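Section 4: Setting up the Skollent water softener for the first time

Right, if you've come straight from Section 3 you should have the softener standing on its base, the bypass valve fitted and both hoses hand-tight. If you haven't done that yet, go back now, because everything from here on assumes there's a way to shut the water off in a hurry. I've fitted three of these, two in my own houses and one at my sister's, and the only proper flood I ever had was the time I skipped the bypass valve check. We still talk about it at Christmas.

I wrote these notes for the Skollent with the Grirnance control head, the one with four buttons and a dial on top. The older head has a lever in place of the dial and you'll want the appendix for that.

Before you start

You'll need:
an adjustable spanner
two old towels (more if your cupboard is as awkward as mine)
a bucket
a torch
a jug with measurements on the side
the hardness test strips from the little foil packet
block or tablet salt, whichever your model takes

Set aside a whole morning. The actual work is short, but there's a lot of waiting for things to fill and drain, and you can't wander off to the shops in the middle of it.

4.1 Testing your water

1. Run the cold kitchen tap for two minutes.
2. Fill a clean glass and dip one test strip in for a second. Don't swish it about!
3. Shake off the drips and lay the strip flat on a saucer.
4. Wait a minute, then match the colour to the chart on the foil packet.
5. Write the number down somewhere sensible. I put mine in pencil on the inside of the cupboard door and it's been there through two repaints.

Note: do this in daylight if you can. Under our kitchen bulbs every strip looks the same shade of brown, and I once set the whole machine up for water far harder than we've got.
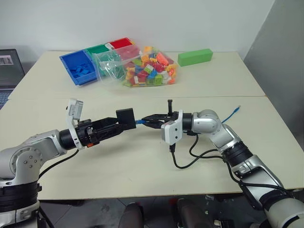 4.2 Plumbing in the drain and overflow

There are two thin pipes coming off the back and they're easy to muddle. The one from the control head is the drain, and it's under pressure. The one lower down on the cabinet is the overflow, and it only ever works by gravity, so it has to run downhill all the way.

1. Push the drain pipe on to the stub at the back of the head until it clicks.
2. Give it a firm tug. If it comes off, it wasn't on.
3. Run the drain pipe to your standpipe or gully, leaving a gap of two fingers between the end of the pipe and the water level. (You don't want waste water being sucked back.)
4. Clip the drain pipe in at least two places. It kicks when the machine flushes.
5. Push the overflow pipe on to the lower elbow.
6. Take the overflow outside by its own route. Do not join it to the drain pipe.

Caution: never lift the overflow over a sill or a pipe, even by a little. A dip or a hump will hold water, and then the cabinet fills up before anything trickles out to warn you.

Mine runs through the wall behind the washing machine and pokes out above the back step. It isn't pretty, but I can see it from the kitchen window, so I'd know about a problem before the kitchen floor did.

4.3 Letting the water in

Go slowly here. I mean really slowly, slower than feels reasonable.

1. Check that the bypass valve is set to BYPASS.
2. Turn the mains back on at the stopcock.
3. Open the nearest cold tap and let it spit until it runs smoothly, then close it.
4. Look over every joint with the torch. Run a dry finger round the underside of each one, as a slow weep often won't show.
5. Turn the inlet side of the bypass a quarter of the way and stop. You'll hear hissing, and that's the air going out.
6. Wait until the hissing stops, which took ten minutes at my place.
7. Open the inlet fully, then the outlet.

Caution: if you fling the inlet open in one go, the resin can be shoved up into the control head. Getting it out again means taking the head off and rinsing what looks like a thousand tiny fish eggs out of the works. I have done this. Please don't.

If a joint drips, nip it up an eighth of a turn and dry it, then look again after five minutes. The washers Kongkaew supply in the hose kit are soft and they squash easily, so brute force only makes things worse. There are two spares in the bag.

4.4 Setting the dial and the clock

1. Plug in the power supply and switch on. The display will flash 12:00.
2. Hold the left-hand button until the hours stop flashing.
3. Set the time with the up and down buttons, then press the right-hand button once to save it.
4. Turn the dial to the hardness number you wrote down in 4.1.
5. Press the right-hand button twice. The display shows the litres you'll get between flushes.

My display says 500, which suits a house of two people and one very muddy dog. If you've got teenagers you'll see the machine getting through its litres much faster than that, and it will simply flush more often to keep up.

Note: the flush is set for the small hours at the factory and I'd leave it there. You can draw water while it's going on, but it'll be hard water, so a bath at that time of night is a bit of a waste.
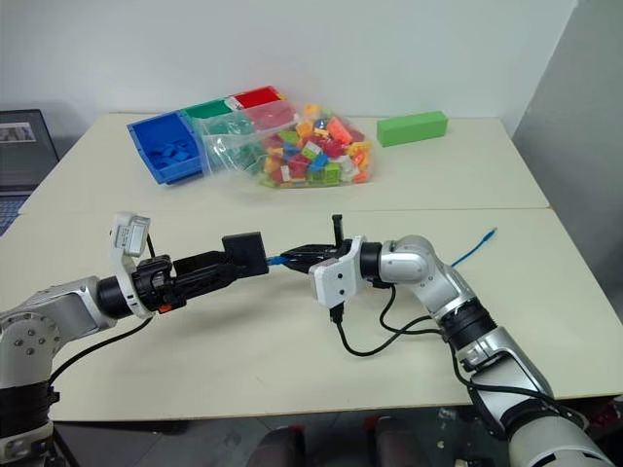
4.5 Salt

1. Lift the lid and check the salt well is clean and nothing has been left inside. Mine had the instruction leaflet folded up in it.
2. Pour in one jug of tap water, first time only.
3. Add salt to the line marked on the inside wall and no higher.
4. Close the lid and wipe up any spills. Salt left on a metal trim will have it rusty by May.

Use proper softener salt. Table salt has extras in it to help it pour, and they turn to sludge at the bottom of the well. Dishwasher salt will do in a pinch, though you'll pay silly money for it. I buy Visturard tablets because the bags have a handle and I'm not getting any younger, but any decent tablet will work if your model takes tablets.

4.6 The first flush

1. Press and hold the two middle buttons together for five seconds. The motor will start to hum.
2. Go and watch the end of the drain pipe. Water should come out in bursts, and it may be tea-coloured for a while.
3. Stay with it through the whole cycle, checking the joints again when the pressure changes.
4. When the display goes back to the clock, run a cold tap on the softened side until it's clear.
5. Test that water with your second strip. It should match the bottom colour on the chart.

Don't panic if it reads slightly hard. There's still old water sitting in your pipes, so run a few taps, have your lunch and try again with the third strip.

If the display shows a code, these are the ones you might meet on the first day:

Code 10: the head can't find its starting position. Switch off at the wall, count to twenty and switch on again.
Code 122: no flow sensed. Nine times out of ten the outlet side of the bypass is still closed.
Code 162: the flush ran too long. Look for a kink in the drain pipe, especially behind the cabinet where you pushed it back against the wall.

Any other code means a call to the helpline. Have the serial number ready (it's on the sticker under the lid, so read it before you fill up with salt next time).

4.7 After the first week

Check the joints once more and have a look at the salt. It should have dropped a little. If it hasn't moved at all, there may be a crust formed across the top with a hollow underneath, and a gentle prod with a wooden spoon handle will break it up. Use less washing powder from now on too. I kept to my usual scoop the first month and the towels came out slimy with suds.

Cleaning the salt well and changing the filter are covered in Section 5.

Page last updated 5 January 2026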